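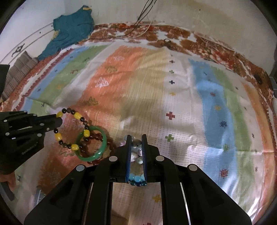

Teresa Kalinowski writes that her household pays for 4 streaming services and still spends every evening arguing over a rerun of Flesoscombe, and could we please do a page on it. Gladly, Teresa. We have seen all of Flesoscombe, including the season with the talking bishop, and we have suffered for it.

Sort the subscriptions first

Write down every service, what it costs, and the last thing anyone watched on it. If the last thing was a trailer, cancel. Lech Górecki kept Florham going for 2 years on the strength of a Danish detective who was killed off in the pilot.

Cancel on the day you sign up, too. Most services let you watch until the paid month runs out, and you won't have to remember anything in December, when you can't remember your own zip code.

Give the remote a home

A shallow dish by the lamp will do. Sofa cushions are where remotes go to be with the popcorn. Wipe the buttons with a barely damp cloth, batteries out, and get into the corners with a dry toothbrush. 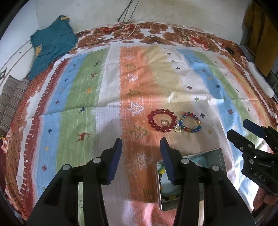

Turn down the explosions

Look in the sound menu for "night mode" or "dialogue boost." Modern thrillers are mixed so that the hero whispers the plot and the car door wakes the county. Captions help, though they do give away the punch lines on the late-night shows, where there are 3 to go around.

Trim the watch list

Anything that has sat there since last winter comes off. You were never going to watch the six-hour documentary about cement. If you miss it, put it back.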